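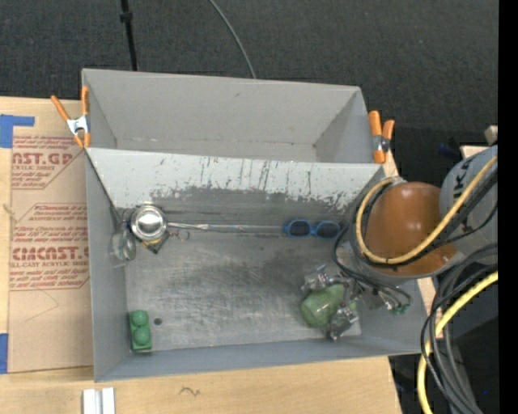 Bin fixturing and divider wear: what does your cell standard say?

kestrel_982
Rewriting our good practice sheet for bin picking cells. The current text, copied from the Kirkau line, says "bins shall be secured against movement" and nothing else. Two questions.
1. Are spring clamps on the rim acceptable, or do you require a bolted fixture?
2. At what point do you retire a metal bin with a scratched divider?

mortise
1. Clamps are fine for development. For production we bolt. A clamp can creep under side load and the bin pose drifts without any fault being raised.
2. We don't retire for scratches. We retire for a bent floor or a rim out of square.

Koser_cell4
Disagree on 2. Bare metal under worn paint changes the reflections, and our depth data gets holes along the foot of the divider. Our rule: recheck segmentation every 500 picks on a worn bin, repaint when the holes reach the pick area.

mortise
That is a vision acceptance test. Put it in the vision section. If you write it as a bin rule, people will throw out good bins.

Koser_cell4
Put it wherever you like, as long as it has an interval and a number.

petra_weld
We use the Petrauskas template. Relevant lines:
4.2 Clamp handles shall be included in the collision model in their fitted position.
4.3 Bin pose shall be verified after every clamp change and at start of shift.
4.4 The test set shall include shiny, transparent and thin parts.
4.5 External cables shall be checked for slack through the full wrist range.
4.3 is the one that gets skipped.

kestrel_982
4.2 is missing from ours. We model the bin as a plain box. Is a padded box enough, or do you want the handle shape?

petra_weld
Padded box. Handles get squeezed and set down at a different angle, so an exact shape is wrong by the next shift.

stament_user
Padding costs you reach along the walls. We lost the corner picks that way and went back to bolts below the rim. Stament lets you set padding per side, if you are on that.

mortise
Same result here. Bolts.

kestrel_982
Draft wording: "Clamps permitted for trials up to 200 picks. Above that, fixed mounting. Pose check after any change." Wear goes under vision with an interval to be set per cell.

Koser_cell4
200 is low. Otherwise no objection.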